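Back from the Hullel trip, sort of unpacked

Ok quick one, I have to be up at 5 and the sails are still in the hallway. Smelling of harbor.

So we took the Lilance up from Festonberg to Hullel after all. Two days late, wind on the nose most of the first leg, then nothing. Flat. Motored 8 hours and burned way more fuel than I'd planned on. The engine ran fine tho, after all that swearing at the impeller in January.

Second day was the good one. Came round the point with the genoa out and she just went. No spray, no drama, only that hiss along the hull. I'd forgotten she could do that. Dad's old chart had a note in pencil by the shoal, "keep well out", underlined, so I kept well out.
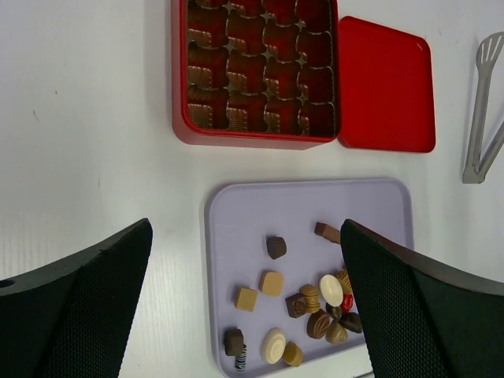
Hullel itself has changed. Visitor moorings are mostly gone, they want you on the new pontoon now and the shower takes tokens. The chandlery is still there, still never has the shackle you need. Bought rope instead. I don't need rope.

Log says 947 miles since I got her, which isn't much for the years but there were two summers she never left the yard at Mellor. Trying not to think about those. Yard bill came while I was away, 200 more than the quote, something about the rudder bearing. I'll ring them.

Jobs before next time: reef line chafing at the boom, starboard nav light flickers, forward hatch weeps a bit when its rough. And new gloves, mine are basicaly string.

Might go again at the end of the month if the weather plays nice. Probably just overnight. More when I've slept.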